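Home Projects Reports Downloads Contact

Telling Plastic from Everything Else: A Wrist Camera Perception Module for Unpacking Soft Packaging

Student project report, Cirkthorpe, 2019-07-19
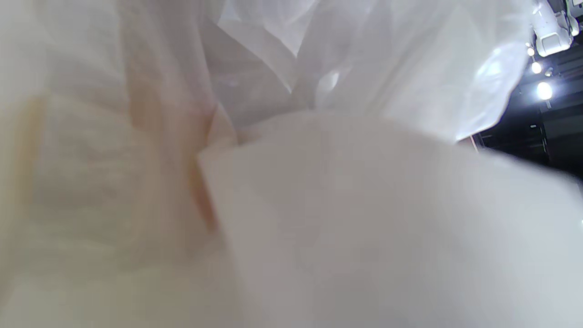 1. What we set out to do

The assignment was to write the software that decides where a robot arm should grab when it has to take soft wrapping out of a carton. The arm, its drivers and its low-level controller were already there, and we were told firmly to leave them alone. Our part starts where a color image comes in from the small camera at the wrist and ends where a grasp point and an approach direction go out to the planner. In between is a piece of software called Clududby. The name came from a typo in the first repository, and by the time we noticed it, it was in 14 import statements.

The original proposal promised "robust material understanding." What we have at the end of the semester is a program that sorts patches of an image into film, sheet, background and don't know, and then makes a fairly sensible choice based on the answer. We think it's a decent trade, although the proposal had a better title page.

2. Why the wrist view is difficult

An overhead camera gives a tidy picture of the workspace right up to the moment the arm gets in the way, which happens to be the moment you need the picture. The wrist camera has the opposite trouble. It is always close to the action, and often much too close.

Three effects caused most of our grief. The first is focus. A pale sheet that sits very near the lens turns into a smooth blur with almost no texture, and our first segmenter was delighted to call it background, on the theory that large, flat and boring means wall. The planner then tried to route straight through it.

The second is shine. Translucent film has no color of its own worth mentioning. What the camera gets is folds, which are useful, and highlights, which are not. A bulge in the film can throw back a lamp as a glossy oval, and a ceiling light seen directly is also a bright round blob. For several weeks Clududby considered the ceiling lights to be excellent grasp candidates. They scored high on contrast, high on isolation, and were well outside the reach of the arm, a fact the scoring function had no way to hear about.

The third is that everything is white. Film, cream-colored sheet, pale crumpled stuff along the side and the arm itself all live in the same narrow band of the histogram. We tried a color classifier anyway, because it was in the lecture notes. It learned that the world is white and was usually right.

3. How the pipeline works

Each image goes through four stages.

Blur map. We compute local sharpness over overlapping windows. Regions that are both bright and strongly out of focus are marked NEAR, and the planner treats them as solid. This single rule removed more failed plans than anything else in the project and is nine lines long. The stage we spent June on is much longer and did much less.

Crease finder. A sharp fold in film shows up as a thin bright ridge with shadow on one side. We look for ridge and shadow pairs at several scales and link them into short curves. Sheet material rarely makes these at the same density, so crease density became our main cue for film.

Highlight check. Saturated blobs are tested against what surrounds them. A blob with creases leading into it is probably a reflection on film and gets masked out of the grasp score while its neighborhood stays in. A blob surrounded by dark is probably a lamp and gets dropped altogether, along with our former hopes for it.

Grasp scoring. Candidates are placed along the linked creases, with the closing direction across the fold. Each one is scored on crease strength, distance from any NEAR region and distance from the image border. The best candidate goes to the planner if it clears a threshold. If none does, Clududby asks for a new view from slightly farther back. We called this behavior "reconsider" in the code, since "retreat" upset people at the midterm demo.

The stages talk to each other over Postex, the message layer used elsewhere in the lab. Postex is fine. It delivers every message in order, including the ones you sent by mistake.

4. Labels

We labeled 709 images by hand with a tool called Oksanen, which draws polygons and crashes. The rule for annotators was to outline each material where its edge could be seen and to use don't know for the rest. This sounds simple until you have two layers of something translucent and a blurred thing in front of them. Our early labels disagreed badly along overlaps, so we rewrote the guide to say that the nearest material owns the pixel, even if you can see through it. Agreement improved. Morale was unaffected.

Warm streaks in otherwise pale regions needed a rule too. Brownish or tan bands turned up in blurred areas where one could not say what was causing them. We told annotators to give the streak the class of the material around it and move on. The segmenter now does the same.

5. Results

We ran two sets of trials, with the same threshold in both. In the first set, film only, Clududby produced a grasp that lifted the film in 17 of 20 attempts. Two of the failures were grasps on a crease that flattened out as the fingers arrived. The third was a network cable.

The second set mixed film with flat sheet material and had 10 attempts. Six lifted the right thing. In three, the arm picked up film and sheet together, which we would like to count as a success with a bonus but can't. In the remaining one, the software reconsidered until the timeout, backing off a little each time.

Both sets are small. We would not bet on the exact rates, and the lighting was never changed between them, so the lamp rule in particular has only ever met one ceiling.

6. What is still wrong

The blur map assumes that out of focus means near. Distant objects blur as well, and at the moment the brightness condition is all that keeps a far wall from becoming an obstacle. A pale far wall would probably fool it.

There is no memory between images. If the film curls out of view, it stops existing as far as the scoring is concerned, and a candidate found one image ago is thrown away. A short history of the last few crease maps, moved along using the known arm pose, is the obvious next step. We have a branch for it. The branch compiles.

The module can also see parts of a robot in its own input and has no class for them. White housings with rounded edges and dark seams do a passable impression of creased material, and the crease finder sometimes links a seam into a curve. So far the border penalty has kept those candidates from winning. The proper fix is to project the arm model into the image and mask it, using geometry that the controller already publishes.

7. Running the code

Build Clududby from the top-level directory and start Postex before anything else. If the viewer shows a gray window, Postex was started second. Thresholds live in one file, scoring.cfg, with the values used in the trials. There is a second file named scoring_final.cfg, which is older and should be ignored. The label guide is in the docs folder in its third version, and the 14 import statements are where they always were.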